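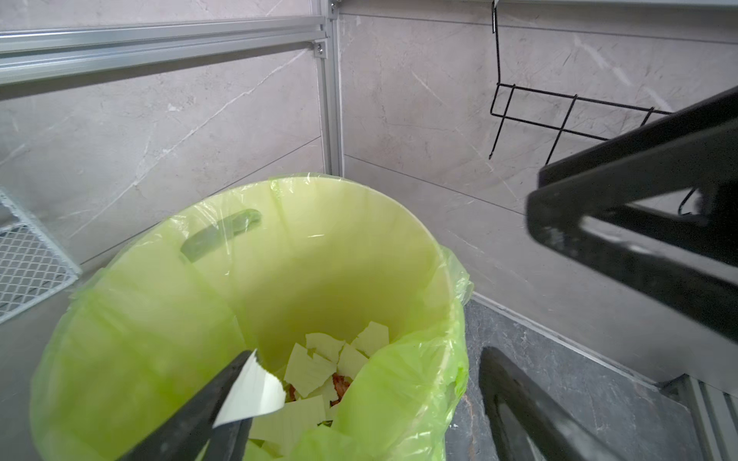
**Shredding vs. tearing vs. just tossing old paperwork?**

**goten_gal** – Aug 22, 2021
Ok so I'm finally cleaning out my mom's filing cabinet and there's paper going back 30 years. Bank statements, phone bills, a warranty for a toaster. My shredder died after 2 folders (burning smell, the whole deal) and I don't want to buy another one for a single job. Can I just tear this stuff up by hand and put it in the trash? What do you all do?

**Meesuk**
Tearing is fine for most of it! I do mine in front of the TV. Account numbers I rip right through the middle and split between two trash days. The toaster warranty can go in whole, I promise the toaster thieves aren't coming.

**dedden_dan**
Gonna disagree. Anybody patient can tape hand-torn pieces back together. If it has a Social Security number on it, pay for real shredding. The office supply place by me does it by the pound and I took in a whole box last December for less than lunch.

**Meesuk**
@dedden_dan sure, for tax stuff. But who's digging through my coffee grounds for a 1994 phone bill?

**dedden_dan**
My aunt's neighbor had checks opened in her name, so yeah, I'm touchy about it.

**grumetti**
Soak it! Big bucket, warm water, leave it overnight and stir it with a paint stick. Turns to mush. I did almost 1000 pages that way over a couple weekends – messy, but I kind of loved it. Do it outside though, and take the staples out first or you'll find them with your fingers.

**goten_gal**
Oh I like the bucket idea. Does the mush go in recycling?

**grumetti**
Nope, my town won't take it. I squeeze it out and bag it with the trash.

**Apinya Klinhom**
Before you wreck anything, flip through it slowly. I found my grandmother's dumpling recipe on the back of a gas bill, and I'd already torn up half that folder. Still sick about it.

**goten_gal**
Well now I'm going to read every single page, thanks lol. Tax stuff goes to the shredding place, the rest gets the bucket. Will report back on the smell.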